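Quintela Resource Center
Photo Gallery: Trays, Stands and Work Surfaces

The Quintela Resource Center lends furniture and small equipment to schools, clinics and community kitchens throughout the district. This gallery presents the tray collection, which was reviewed in August and is now open for loan requests.

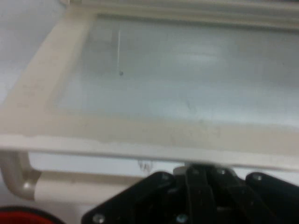 Cream plastic tray with raised rim and pale inner panel. A curved tube and a horizontal bar in the same color can be seen beneath the front edge.

About the collection

The collection began with a transfer of surplus items from the Fladura training kitchen and has since grown to 143 pieces. It includes freestanding trays, lap trays, shelf inserts and a limited number of folding stands. Items are issued individually or in sets, and a set may be reserved for up to 62 days.

Lowri Probert prepared the current catalog and assigned each entry a condition grade. Grade A items show little or no wear. Grade B items may have scratches, smudges or discoloration that do not affect use. Grade C items are kept for display and are not issued to borrowers.

Borrowers frequently ask whether parts from different trays may be combined. Panels and rims are cataloged together and should be returned together. Requests for a replacement panel should be sent to Nest Samuel at the loans desk, with the catalog number of the tray concerned.

Care of plastic surfaces

Light-colored plastics mark easily, particularly along the front lip, where hands rest most often. Borrowers are asked to wipe surfaces with a soft cloth, lukewarm water and a small amount of dish soap. Scouring pads, bleach and solvent cleaners must not be used on any item in the collection.

Adhesive labels should not be placed on inner panels. Where a temporary label is required, it should be attached to the underside of the rim and removed before the item is returned. Existing catalog labels must be left in place.

Trays should be stored flat and away from heaters and direct sunlight. Stacking is permitted for lap trays only, to a maximum of 3 in a stack. Please do not lift a tray and its stand together.

Loans and viewing

Items may be viewed at the Quintela storeroom by appointment. Staff can advise on dimensions and on the type of stand appropriate to a given room. Visitors who intend to collect an item on the same visit should state this when booking and bring a signed loan form.

The center receives nearly 300 loan requests each year, and schools are given priority at the start of term. Applicants will be notified in writing when an item becomes available. An item not collected within the period stated in the notice will be offered to the next applicant.

Damage should be reported when the item is returned. No charge is made for ordinary wear. Repairs are arranged by Iestyn Edwards and should not be attempted by the borrower.

Use of photographs

Photographs in this gallery may be reproduced in school and community newsletters with the credit line "Quintela Resource Center." Requests for other uses should be addressed to Morfudd Pugh, Collections Office.

Gallery page updated 10/20/19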